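**Clearing the study table, a thread**

**1.** I've put this off since June. The study table has been a dumping ground all winter and I have a unit starting, so the books need sorting, the notebooks need finding and the pens need testing. Posting as I go so I finish it.

**2.** Ground rules. Everything stays on the table until I've decided on it. Nothing goes on the floor, because things on the floor in this house stay on the floor. The cloth stays too. It's the light green one with the white grid, and it wipes clean with a damp rag.

**3.** Starting with books. The one I reach for most is the Tsinghua University Press paperback on ROS, theory and practice. I read it slowly, with a dictionary open on my phone, and I'm up to page 80.

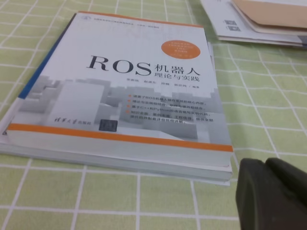 My Chinese is good enough for the code chapters and not good enough for the introductions. The cover promises C++ and Python examples and I've only done the Python ones. The C++ can wait until I've got a free weekend.

**4.** Constanza Echeverría asked in the replies if there's an English edition. I haven't looked. I bought mine through the book swap at Warkari, and you take what's on the shelf there. If you want to borrow it you can have it after the unit finishes.

**5.** How I'm sorting the books, for anyone doing the same:

- Using it this term: on the table, left side.
- Used it last term: shelf in the hallway.
- Haven't opened it in a year: box for the Warkari swap.
- Belongs to someone else: give it back this week.

**6.** The last group was bigger than I expected. Damián Núñez, I have your statistics book. I also have your umbrella, but that's another thread.

**7.** Put the ROS book on top of the left-hand stack so I see it when I sit down. The big white book went flat at the back near the wall with the plain tan notebook on it. I don't like tall stacks. They slide, and you always want the one on the bottom. 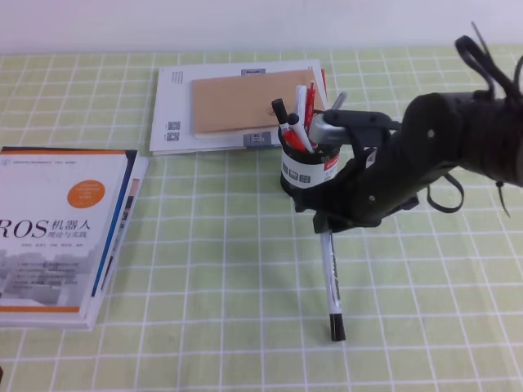

**8.** Notebooks next. I had 14 of them across the house, most with a few pages used at the front. I tore out the used pages, kept the ones that still mattered in a folder, and put the notebooks back into use. I won't be buying paper for a long time.

**9.** The plain cardboard covers are my favourite kind. You can write the subject straight on the front in marker and it doesn't rub off. The glossy ones need a label, and the labels peel in summer.

**10.** Someone asked about the folder. It's a Dollent, the basic one with an elastic. I've had it since my first year at Sernbridge and the elastic has been replaced once with a bit from the sewing drawer. The old locker number is still on the inside, 3224. I never got around to covering it up.

**11.** Break for tea and toast. Also answered two emails I'd been avoiding, which I'm counting as part of the tidy.

**12.** Pens. This is the dull part. Tip the holder out, scribble with each one on scrap paper, and if it doesn't write after a second go it's in the bin. Don't keep a dead pen because you like the colour. I had a whole jar of those once.

**13.** What gets to live in the holder:

- Pens I'd use for notes.
- One red for corrections.
- No highlighters. They have their own drawer.
- No scissors. They make the whole thing top heavy.

**14.** Settled on six. The holder is the black Comix one with the white label around it. I keep meaning to peel the label off and then I don't. It's been on there long enough that I'd probably miss it. 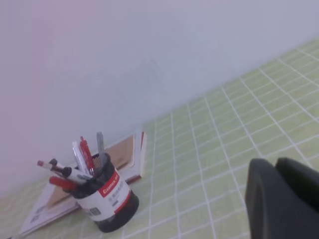 **15.** Cables and chargers I'm leaving for another day. They're in a shoebox with the lid on and I can't see them, so they're fine.

**16.** Constanza also asked where I got the tablecloth. It came from Troncoso, the homewares place near the station, out of the remnants bin. They cut it to length for me. I like the grid because I can line the books up with it.

**17.** Swap box is packed and by the front door. Damián, your book is sitting on top of it, so please come and get it before I drop the lot off by mistake. I'm home every evening this week after six.

**18.** First reading for the unit is two chapters and a worksheet. I'm going to make a start on it tonight while there's still room for my elbows.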